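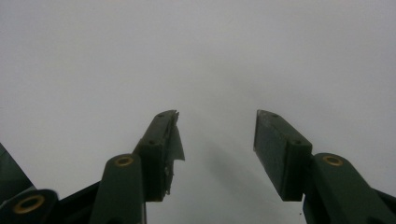 Finger pads on the hand-held gripper, left one with its tape frayed.

Budgeting for hand-held grippers - are the kits worth it?

Posted in Workshop & Equipment, 4 August 2024

I look after purchasing for a small teaching lab and we're meant to lock in next year's equipment list soon. We've been quoted $1,132 each for the Pirkley hand-held gripper, and the rep wants us to take four. He's also pushing a yearly "care plan" at $900 on top, which covers pads, tape and pivots.

I'm not convinced. The green plastic looks fine to me, the brass eyelets at the pivots look fine, and the right pad is clean. The left pad is where it goes wrong - the film on the inner edge is torn and hanging off, and there are scuffs and bits of residue under it. If tape is the main thing that wears, why am I paying $900 a year for tape?

Has anyone run these long enough to know what they cost to keep going? And do we need four, or is the rep just counting his commission?

tammont_stores
I'd skip the plan. We asked for a parts list before signing and got a glossy brochure, which told me plenty. Ask for the price of one pad, one linkage arm and one eyelet, in writing, and the delivery time for each. If they won't give you that, look elsewhere.

The pads have screw holes, so I'd want to know if they can be swapped on your bench or if the whole finger has to go back to the factory. On our older Lubis units the pad came off with a small driver and the job was done before morning tea. Can't promise the Pirkley is the same, and I wouldn't take the rep's word for it either.

As for tape, buy a roll of whatever grip film the manual names and put it under consumables. Peel the old stuff right off first and clean off the gunk. People stick new over old and then complain it won't hold.

On numbers, I'd buy 3 and keep the price of the fourth for spares. Check in February what you've spent. You can always order another one, but good luck sending one back.

gollusfan
just get the Gollus, cheaper and does the same thing

quietbench
Cheaper to buy, sure. Ours spent almost as long waiting on parts as it did in use, so I'd want the same written parts list from them before I believed a word of it.

One thing to add for the original poster - ask what the care plan says about "normal wear". The one we were shown left out anything that touches the item being picked up. On a gripper, that's the pads and the tape. Read the exclusions before you read the price.

Related threads
Who pays freight on warranty returns?
Lubis spare pads - still available?
Leasing or buying for a small lab
Grip film that doesn't leave glue behind

Contact us | Copyright 2024 | Back to top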